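Inicio | Foros | Hogar | Entrar

¿Merece la pena el aceite Punuvex para una mesa de madera?

hatby_46
Piden 49 euros por el bote y prometen 90 lavados sin repasar. No me lo creo. ¿Alguien lo ha usado? 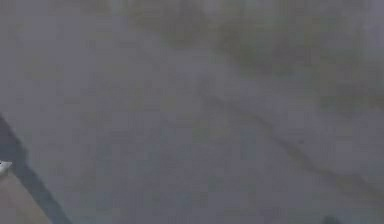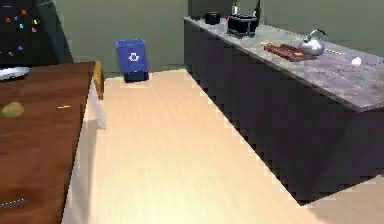
Tampoco quiero lijar cada primavera.

Uddin
Los 90 lavados los dice el fabricante – ¿con qué bayeta? Prueba antes por debajo del tablero y espera una semana.

marga_t
cera y ya está

Contacto | © Foro Helon | Volver arriba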